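How do you keep a picture book dummy to 32 pages when the story wants more?

Posted by Thérèse Chisholm, 4th March

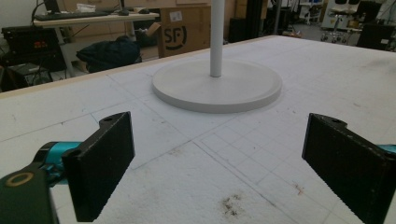 I've been writing picture books for my nieces for years and I finally decided to make a proper dummy of one, with real page turns and everything! The story is called Morin and the Night Ferry. Morin is a goat who takes the last boat to an island called Lurkcombe, and on the way every passenger tells him a different thing about what's waiting there. I love it, my nieces love it, and I'm having the best time drawing it.

My trouble is length. The text is at 500 words and I keep running out of pages before the boat lands. I've taped together two dummies now and both times I reached page 32 with Morin still at sea. I don't want to squash three passengers onto one spread, since the fun is turning the page to see who's next. Do I cut passengers? Cut words? Are the endpapers fair game for story? I'd love to hear how other people do this, especially anyone who draws their own pictures.

Brock Kennedy

Oh I like this goat already. Cut words first, passengers second. Go through the text with a pencil and cross out everything the drawing will already tell us. If you've drawn a foggy deck, you don't need "it was a foggy night." My last one went from 500 words down to 300 and I didn't lose a single thing that happened in it. It reads aloud so much better too!

After that, look at where your page turns fall. Mine used to land in the middle of a speech, and I was wasting a whole spread just finishing somebody's sentence. Now I write the last word before each turn in red on the dummy and read down the red words on their own. If one of them doesn't make me want to turn, I move it.

Yes to endpapers, by the way. I put the map of my town on them. Check whether your page count includes them though, it depends on whether they're printed as part of the book or glued in separately. With the self-ended kind you have fewer pages for the story than you think.

Jonas Oberholzer

just make it 40 pages, plenty of picture books are

Thérèse Ross

Forty is possible, but I'd try Brock's pencil trick before going longer. Then I'd ask where the boat leaves the dock. I read your post and wondered if Morin spends a few pages at home packing? So many of my early drafts did this! I had a bear called Hundia who took 70 words to find her hat, and the book got so much livelier when she opened the story already wearing it.

If he's on the gangplank by the first spread, you've probably got room for everyone. You could also let one passenger have no words at all, only a picture. Kids adore the page where the grown-up has to stop reading and they get to say what's going on.

And please leave a full spread for the island when he finally gets there. After all that talk I want to see it big, right across both pages, with hardly any text on it. Would you post the opening lines when you've had another go? I really want to know what the other passengers say.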